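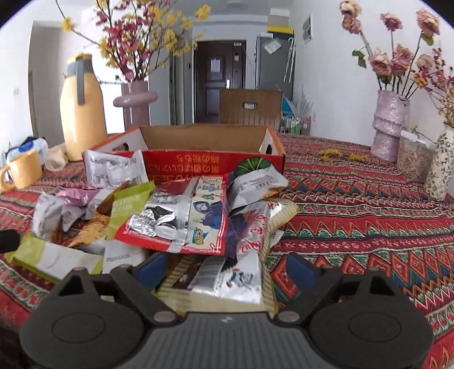 Gerton Design Supply | Drafting & Structural Team

Brarness Plan Scale Set (metal rulers, two lengths, canvas roll)

I've been drawing house plans for most of my working life, and I still keep a real scale next to the keyboard. Yes, everything gets modeled on the computer now. But when a printed sheet lands on my desk with somebody's red pencil all over it, I want to lay a ruler on it and check the span myself, and the one I reach for is the Brarness.

The set has a long scale and a short one. The long one is for full sheets, the short one goes in a jacket pocket (mine has been through the wash twice, don't tell Aoife). Both are flat instead of the three-sided kind, so you're not rolling the thing over and over hunting for quarter inch. Quarter and eighth are on the front, half and three-quarter on the back. If you do a lot of site plans you'll want the engineer's version, which we sell separately, and I'd get both if you can swing it!

The markings are cut into the metal and then filled, so they don't rub off the way printed ones do. I was a bit of a snob about my old Maruyama scale and didn't want to switch, but the Brarness numbers are bigger and my eyes are not what they were. Pascal Bauerfeind on our structural side likes the beveled edge for tracing over beam layouts. He leaves his on the light table and gets grumpy when it moves.

A few things I'd want to know before buying. The edge isn't made for cutting, so please don't run a knife down it, you'll nick the marks and we can't take it back after that. The canvas roll has a tie and no snap, and it holds the two scales plus a few pencils, but a lead holder is a tight fit. And the cork backing is only on the long one. I've asked Brarness for it on the short one too and they keep saying maybe.

It's $90 for the set, roll included. Offices ordering for the whole crew should email Macarena Quintana for the bulk price, and she can also get your firm name engraved on the back, up to 21 characters with spaces. Engraved sets take longer and can't be returned, so check your spelling (we once sent out a very nice batch for an "Architcture" studio, exactly as typed on the order form).

Plain sets can come back within 21 days if they're clean and the roll is with them. We had 146 in stock when I updated this page on 7 July 2022, all in our Gunau warehouse. Pickup there is fine too, just call first so somebody can pull it off the shelf for you.

Item number 4000. The engineer's version is listed under site and survey tools.

Otis Mercado, drafting

We use cookies to remember your cart and see which pages get visited. Accept all | Manage settings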